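The simulation laboratory at Ornau opened its doors on June 3, 2022, and the session given over to household automation drew 38 registered visitors. Irja Ahonen, who directs the program, spoke with us after the final demonstration. "Visitors expect to meet a machine," she said. "We begin with the room, as most of our work is done there."

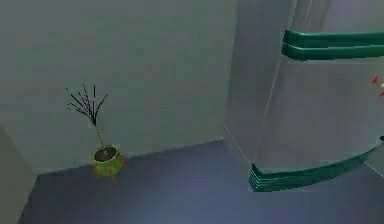 The simulated room at Ornau: refrigerator and potted plant.

The room exists only in software. According to Ms. Ahonen, a navigation program must learn to cross it from any starting point, and each trial is scored on the route taken. The Wastis project, now in its second phase, requires 200 trials for every room layout. On the day of the visit, 198 had been completed. 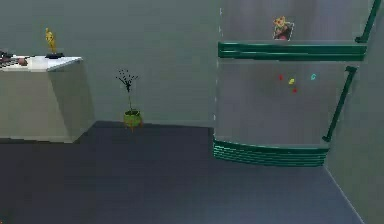
Refrigerator with magnets, and the end of the counter.

Asked whether such a plain setting could prepare a machine for a real home, she was careful. "It prepares the software for some parts of a home," she said. "Lighting is still a weak point - we have said so in every report." Furniture is placed by hand, and a new layout takes some 22 hours to prepare and check.

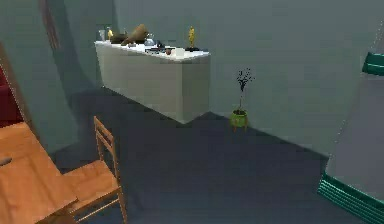
Crowded surfaces are the next concern. A program that can reach a counter must then tell one item from its neighbor, and small items standing close together remain the most frequent source of error. Ms. Ahonen expects results on this question in August.
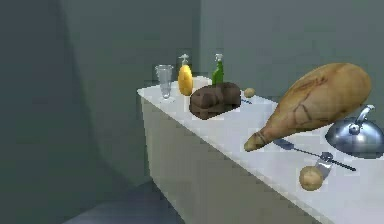
Kittipong Boonchu asked whether families would be consulted before any trial in a real kitchen. Ms. Ahonen replied that interviews with households in Treltska would come first, and that the questions were already written.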